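Torora Open Day: Frequently Asked Questions

Written by a visitor for other visitors. Last checked Wednesday, April 1, 2026.
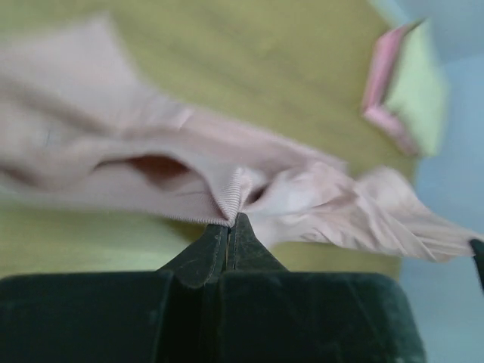 What is the Torora open day?
It's a public afternoon at the Skerkolora workshop in Prundura, where you can watch the Torora machine handle clothes and ask the people running it why it is so slow. I went in October and again this spring, and I went expecting to be sold something. The leaflet promises "laundry, solved". What you get is a gripper with two pointed fingertips taking hold of a thin pale pink garment by its ribbed elastic band, and that is a fairer test than I had expected. Thin, slippery cloth is harder to handle than a tea towel, and most demonstrations I've sat through stick to tea towels.

Do I need to book?
Yes. Each session takes 23 people and the spring ones filled up. There is a waiting list, but I never heard back from it the first time.

How long does it last?
The page says 81 minutes, an oddly exact figure for something that started late on both my visits. Allow two hours if you have a bus to catch.

Does it really fold clothes by itself?
Ask this on the day and listen closely to the answer. In October I was told "yes", then "mostly", then that a member of staff can step in. In the session I timed, the machine was given 19 items and staff stepped in for 2 of them. I'd call that decent. I would not call it solved, and I'd want to see it with a basket of clothes that Skerkolora hadn't picked out.

Can I bring my own clothes for it to try?
No. I asked twice. The reason given was insurance. Make of that what you like.

Will it damage delicate things?
I can't say, and I don't think they can either. The fingertips come to a point and they pinch. I asked how many garments had been snagged so far and was told this was "being looked at". Until there's a number, I'd keep your good silk at home.

Is it faster than a person?
Not even close. My mother would have had the pile done and the kettle on. Staff say speed comes later, and they said the same in October.

Can I buy one?
There is no price and no date. If someone tells you otherwise, ask for it in writing.

How do I get there?
Take the Macedo road out of Prundura and follow the signs for the workshops. Parking is free but tight. The side entrance is step-free, and you have to ring for it.

Is it suitable for children?
Over-eights, I'd say. You stand behind a rail and there are long gaps between anything happening.

Is it worth going?
It's free, the staff answer most questions properly, and the tea is decent. Go to the later session, when the talk is shorter and you get more time at the rail.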